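Why I finally bought a new television, and why it took me so long

2021-09-03

I have been putting off writing this one, mostly because I was a little embarrassed at how long the whole thing took. My old set was a 32-inch one I bought when I moved into the apartment, and it served me very well until May, when a pale stripe came up along the left side and stayed there. I lived with it for weeks. You get used to a stripe, you really do, right up until somebody visits and asks you about it in the first five minutes.

The somebody in this case was Zuzana Oravec, my neighbor from upstairs, who had come down to watch a figure skating program with me. She was very polite about it for one whole skater and then she said, "Is it meant to do that?" So that was the end of the stripe and me.

I should say at the start that I am not a technical person. I write mostly about food and my balcony and the occasional train trip, and anyone who has come to this blog for serious screen talk will be better off somewhere else. But I had such a hard time finding a plain account from a plain person that I thought I would write mine down, long as it is.

The first thing I learned is that everything is enormous now. I went into the big electronics shop out by the ring road, the one that used to sell carpets, and asked to see something in the size I already had. The young man walked me past what felt like a whole street of screens before he found one, on a low shelf next to the radios. He was kind about it. He told me that most people go up a size or two, and that the bigger ones are better value. I measured my wall when I got home and I have to admit he had a point, because the frames around the picture are so thin these days that a 43-inch set takes up only a bit more room than my old one with its thick black border.

The second thing I learned is that the shop settings are horrible! Every set on that wall was turned up so bright that the grass on the soccer field looked like lime soda. I asked if we could see one of them in the ordinary home setting, and it was a different television altogether, much calmer, with faces that looked like faces. If you take one thing away from all this, please ask them to do that. It takes them a minute, and you'll know more than you would from the card with the numbers on it.

I narrowed it down to two. One was a Rurer, with a very good remote (big soft buttons, a proper volume rocker, and the mute where your thumb can find it). The other was a Laltus, which had the nicer picture in dark scenes but a remote the size of a chocolate bar with almost nothing on it. You are supposed to talk to it. I tried talking to it in the shop and it opened a cooking channel, so I suppose it knew me somehow, but I had asked for the news.

I went back and forth on this for far too long. Oldřich Doležal, who I used to work with and who has read every manual ever printed, told me to get the Laltus and buy a separate remote for it. My cousin Leokadia Pawlak told me to get the Rurer because life is short. The price was the same to within the cost of a lunch, so that was no help at all. In the end I paid 3,308 for the Rurer, down from the sticker price with a little something off for the holiday leftovers, and another 100 for delivery, which I did not argue with because there are four flights of stairs here and the elevator has its moods.

It arrived on a rainy morning and two very cheerful men carried it up. They offered to hang it on the wall. I said no, I wanted it on the old sideboard, and I still think that was right for me. A television on the wall looks lovely in other people's homes, but I like to be able to pull mine forward and dust behind it, and I didn't want to drill into a wall that already has three coats of somebody else's mistakes under the paint.
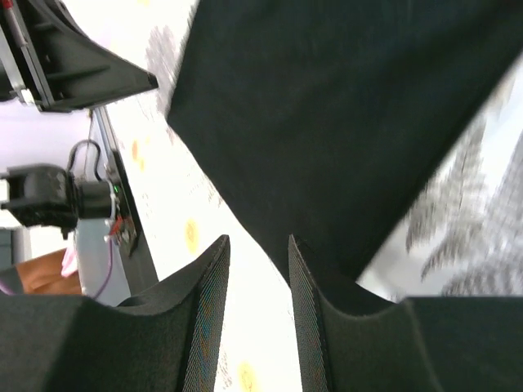 Setting it up was where I lost my afternoon. It wanted the wireless password, then it wanted to update itself, then it wanted an account, then it wanted to know whether I agreed to several pages of small print about what I watch. I said no to everything I could say no to. There is a screen called Viewing Information, tucked under Support of all places, and I would go and look for it if you have one of these. Mine had been switched on from the beginning.

The sound was my one real disappointment. It is a thin set and it has a thin voice, and the speakers point downward, so the sideboard gets most of it. I turned on the speech setting, which helps with the news and makes music sound as if it's coming out of a drawer. For a week I kept switching it back and forth. Then Boris Koubek lent me a small Jikar soundbar that he had stopped using, and I liked it so much that I gave it back and bought the same one secondhand for 1,511. It plugs into the socket marked ARC, and the television's own remote works the volume. Zuzana has been down twice since, and we watched a whole long film about lighthouses without once asking each other what somebody had just said.

I still haven't worked out how to put the channels in the order I want them. The local one is at 47 and I would like it at 3. If any of you have a Rurer and have managed this, please leave me a comment, with the steps written out slowly.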